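Search this site Search

Teaching by Hand: Gallery
14 comments | 3 shares

Vendors love to say their robots "learn from people." In September I spent an afternoon with Gitau Kioko's group at Waweru, where people do the teaching, and I came away less sold than when I walked in. An operator moves a pair of controls, the arms copy, and the whole run gets saved. Then they do it again. Kioko wants 1000 good runs per task. He had some 20 on the day I visited.

1. The two-arm cell

Operators drive both arms at once, which looks easy until you try it. My first grab closed on air. So did my second.
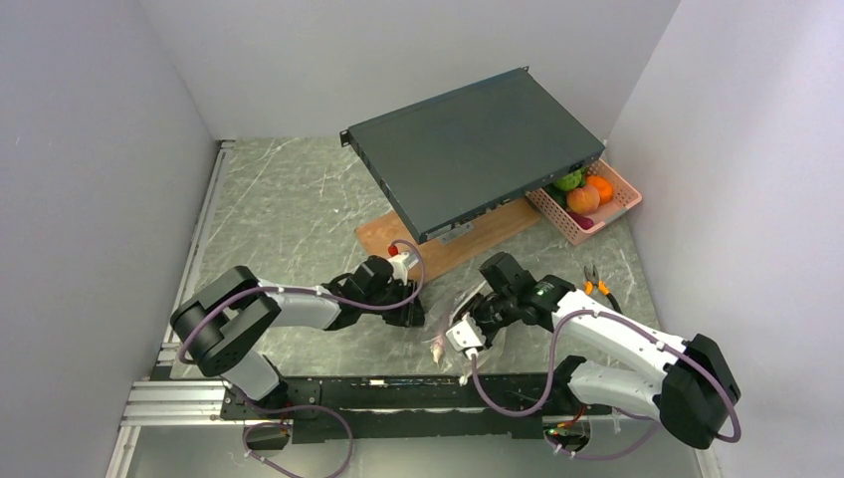 2. What goes in the cell

A rack-mount chassis on a wooden board, fruit in a pink basket, a clear plastic bag, a pair of pliers. Kioko says the mix is meant to stop the arms from learning one tidy layout by heart. Fine, but I asked how many layouts they have tried and got "a few." The bag is the one I'd watch. Crumpled plastic never sits the same way twice, and a teacher who can't feel it through the controls is guessing.

3. Who does the teaching

Branwen Wogan has logged more hours on the controls than anyone else there. Her runs are smooth and mine looked like a bar fight, and both were saved to the same folder. She says the bad ones get sorted out later. I asked by whom and she said "me, mostly."

4. The claim

The software is called Fokov, and its brochure promises a new task from 3 demonstrations. Wogan laughed at that. Her own guess for anything with a bag in it was 3000, and she didn't sound sure of that either. I've asked to come back when the arms are running without a person on the controls. No date yet.

Share | 3 shares
14 comments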